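1 Mar 2020. OK, robotics club thread, because a few of you asked what we're doing in the basement of the Pinheiro building until dinner time every day. Get a snack.

1/ Quick background: I joined in October knowing zero about robots. I could solder (badly) and I'd done one semester of Python. They let me in anyway and put me on the gripping team for the Grirkbridge challenge!

2/ The challenge is pick and place. Your arm gets a table, some parts it hasn't met before, and a time limit. Pick the thing up, put it where it goes, don't fling it. You lose points for flinging. Ask me how I know.

3/ Our code is called Dolline. No deep meaning, somebody typed it wrong in the repo name and then there were 17 branches and it was too late to fix.

4/ Anyway, this week is all about the see-through stuff. Solid, colorful parts? We're pretty great at those now. Frosted plastic is a whole different animal. Light goes right through it, the edges get mushy, and Dolline gets very confident about an edge that's off in the middle of the part somewhere.

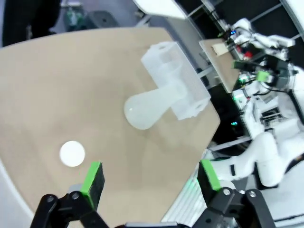 5/ So the plan is just a LOT of wrist camera pictures. Different angles, different spots on the table, lights up, lights down. We label them by hand, which means drawing little outlines until your eyes cross. We're at 2,831 labeled now and I did nearly 2,000 of those, thank you, please clap.

6/ Things I've learned about labeling: put on a podcast, not music. Zoom in before you click. If you can't decide where an edge is after ten seconds, mark it "unsure" and move on, the model can cope with fewer labels way better than it copes with wrong ones (our first batch was full of my wrong ones, sorry team).

7/ Somebody asked if we use depth cameras. We tried! On clear plastic ours mostly gives you holes and a little noise where the part should be. So it's regular color pictures for these parts and depth for everything else, and there's a grumpy chunk of code that decides which one to trust. I wrote the grumpy chunk. It has a lot of if statements.

8/ The other half of my life is grip force. Squeeze too soft and the part slides down the pads. Squeeze too hard and a round thing just squirts out the front like a watermelon seed. I have a spreadsheet for this and the spreadsheet has colors.

9/ Yes, I'm still passing chem. Hi Mom.

10/ Next up is the practice round against the Zatau club, who beat us last time by 2 points. TWO. One of those was a fling. I'm fine about it.

11/ If you're on campus and want in, come by, you really don't need experience. We especially need people who like labeling, or people who don't know yet that they hate it. Bring headphones.

12/ Oh, and someone in the replies wants the force spreadsheet. Sure, give me a day to take out the swearing in the notes column and I'll post a link.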